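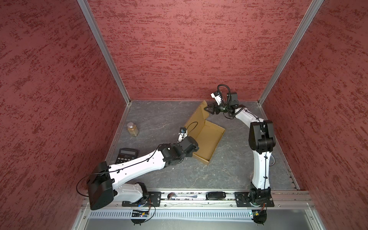 How do I ship 18 ceramic mugs without getting shards back?

Posted by Yaqin Fan, May 25, 2018

I sell mugs through a little shop called Gromside. Last order was a set of 18 to one customer, and 5 of them arrived as gravel. She was very nice about it, which made it worse. I wrapped each one in newspaper and used one big box from the supermarket. It used to hold bananas. What should I change?

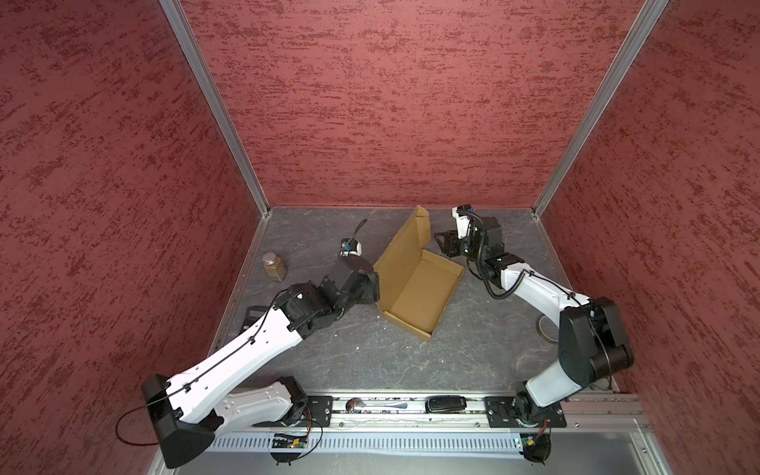
Do I need to buy new boxes every time?
For anything breakable, buy new. A used box has soft corners and old creases, and it folds up under weight much sooner.

Yuxi Zhong

The banana box is your problem. Those have a hole in the bottom big enough to lose a cat through. Get double-wall cardboard and split the order into two or three boxes. Stuff the inside of every mug, wrap the handle separately, then wrap the whole thing. Two inches of padding on all sides, top included. People always forget the top.

I learned this in February, when I mailed my sister a teapot and she received a spout. 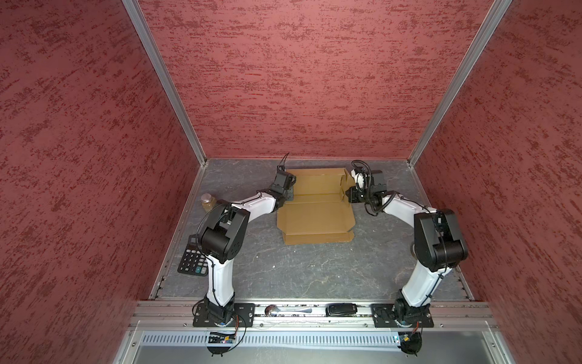 Taping the box

Close the short flaps first, then the long ones, and run tape down the middle seam and across both ends so it makes an H. Do the bottom before you pack. I have done it in the other order and would like those mugs back. Plain brown packing tape is fine, masking tape is for painters.
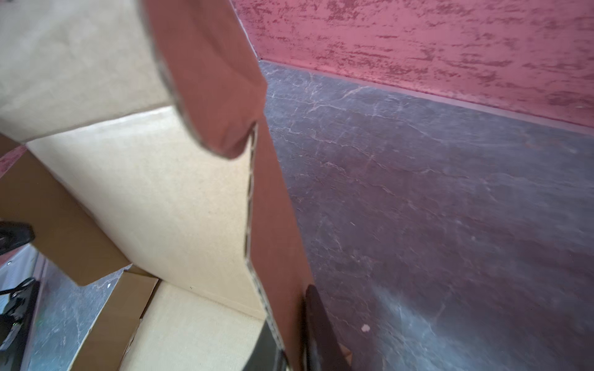

Then shake it. If you hear anything, open it up and add more paper. It feels rude to shake a box of mugs, but the mail truck will be ruder.

TinnessPots

just use bubble wrap lol

Yaqin Fan

Thanks, both. Bought a bundle of 14 double-wall boxes and the replacements go out tomorrow. The bananas are on their own now - I wish them well.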